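Piltby Military History Society
Minutes of the autumn meeting

Present: Maribel Huanca (chair), Yeison Ospina (minutes), Hélder Vilela, Ximena Zúñiga, 14 members
Apologies: Efraín Montoya

1. Minutes of the last meeting
Agreed as a true record and signed by the chair.
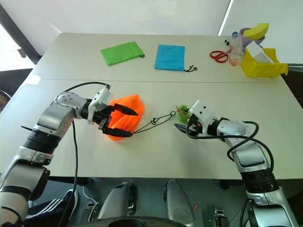
Page last changed: Oct 15, 2019

2. Matters arising
The damp in the map cupboard has been treated. Hélder has moved the trench maps to the upper shelf and they can be looked at again on request. The projector lead is still missing.

3. Airfield booklet
Ximena reported that the text on the wartime airfield is finished apart from the chapter on the ground crews. It now runs to 66 pages including the index. Cuadros have quoted for 200 copies and their price holds until April. There was some discussion of the cover. Members preferred the 1943 plan of the runways to the crew photograph -- the plan is clearer and we own the copy. Agreed to go ahead with 200 copies.
Action: Ximena to send the final text to Cuadros.

4. Memorial names
Yeison has checked the names on the north face against the parish registers. Two spellings differ, and one man is listed under the wrong regiment. Hélder asked that nothing be sent to the parish council until the service records have been seen. Agreed.
Action: Yeison to order the records. 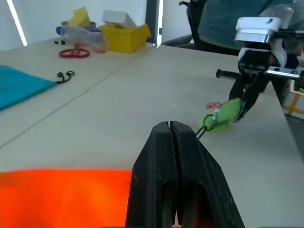

Orange drawstring bag (first picture) and lime-green fuzzy item, item 3 to item 5.

5. Letters from the Valance family
The family have offered the society their wartime letters on long loan. Maribel has read the first bundle, mostly from Italy, and says they are in good order. The family ask that nothing be printed without their consent. Agreed to accept on those terms.
Action: Maribel to write and thank them.

6. Money
The balance stands at £2,000 after the hall hire was paid. Subscriptions to stay as they are.

7. Any other business
Efraín had sent a note asking for a talk on the Home Guard. Hélder is willing to give it if he can borrow the slides. A member asked for the heating to be put on earlier before meetings.

Next meeting: April, usual room. Doors open half an hour before the start.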